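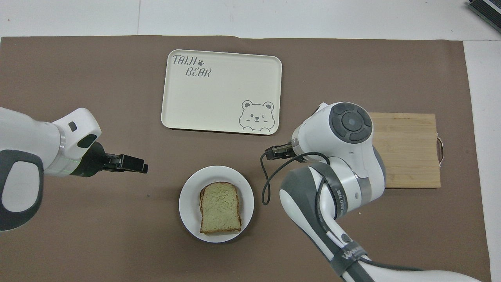
Yolandi Modise asked whether an operator may reach across the paper to straighten a plate while both arms are standing still. The rule is that no hand enters the work area until both arms have been placed on hold and the second operator has said so aloud. An arm that is not moving may still be carrying out a program.

Tabletop Food Handling: Frequently Asked Questions
Sillard Shared Workshop, revised October 2026

Who must follow these rules?
Every person who runs, supervises or resets a two-arm table at Sillard. Visitors may watch from behind the floor line.

What is the starting position?
Grippers closed and empty, clear of the tray and the plate. The operator checks this before each run and initials the sheet.

May real food be used?
Yes. Bread and other dry items are permitted. Food that has been on the table is discarded at the end of the session and may not be eaten.

When must the paper covering be replaced?
At the start of each session and after any spill. A small fold is acceptable if it lies outside the path of both arms.

How should cables be checked?
Move each arm slowly by hand through its full reach. If a cable catches or pulls tight, do not begin. Report the table to Edgardo Tan.

Are knives allowed on a cutting board?
Only under a separate permit. The general permit covers boards, trays and plates.

How long may one operator work without a break?
No more than 12 runs. The operators then change places.

What should be done with a failed run?
Keep the record and mark it as failed. Of the 1,394 runs logged in July, 1,152 were complete. The remainder were kept on file under the same rule.

Where are permit requests sent?
To the Sillard front desk, using Form 689.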